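Week 9 handout: what we got out of the Wasen demo day

9 May 2023

Righto, as promised, my notes from the visit for everyone who had a timetable clash (and for those who came along and spent the whole time in the coffee line, I saw you).

1. Getting your bearings

Wasen was bigger than I'd expected and very loud. The organisers listed 125 stands. I had 7 on my own list and got to most of them before my feet gave out. If you're writing yours up for the logbook, pick two and do them properly.

2. The Pliletti talk

Their engineer spent half an hour on cycle time and hardly mentioned grip force, until someone from our group asked. Good question, too! The answer was that they tune force per product and keep a table of it, currently 1,233 entries. Have a think about how you'd keep a table like that up to date when the supplier changes the recipe.

3. Grasso and the soft goods problem

My favourite stop. Everything we've done in the lab so far has been blocks and tins, so stiff parts with nice flat faces. Bread is another matter: it squashes, it's rounded, and the glaze can be slippery. Look at where the contact is made and ask yourselves what happens to the far end of the roll if the arm accelerates hard.

For the logbook: sketch the two contact regions, draw in the forces, and say what you'd change about the fingertips if you had to handle the same bun all day without marking it. A bowl makes a pretty forgiving place target, so also tell me how much position error you'd be happy to live with.

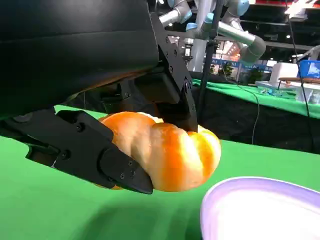 4. Skerka and what's due

I only caught the end of Skerka's session on wrist cameras, but their slides are coming and I'll put them up when they land. Logbook entries are due before the next prac. The longer report isn't due until August, so don't panic, but do start a folder. And bring your safety glasses next time, please, the spare pairs have all wandered off again.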